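Teleop notes, bimanual station. 41 demos recorded on the tape task so far. Leader arms are back on the old firmware -- the new one added lag at the wrist.

Right gripper has the black electrical tape. Masking tape is still on the cloth in front of the rack.

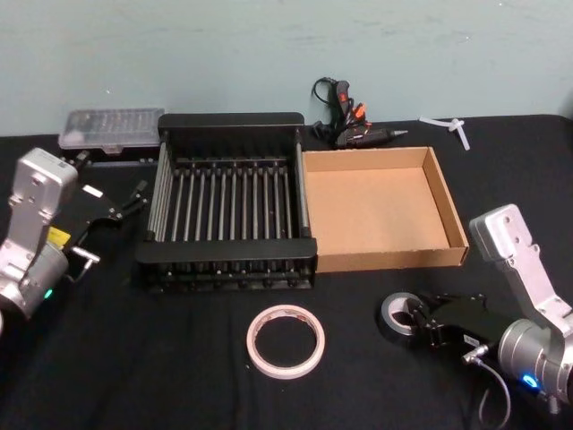 Zuzanna Kurek replied that 41 is plenty if the operator stays the same, and that mixing two people's habits cost her a week in August.

Fair. One operator for the next 30, then I retrain.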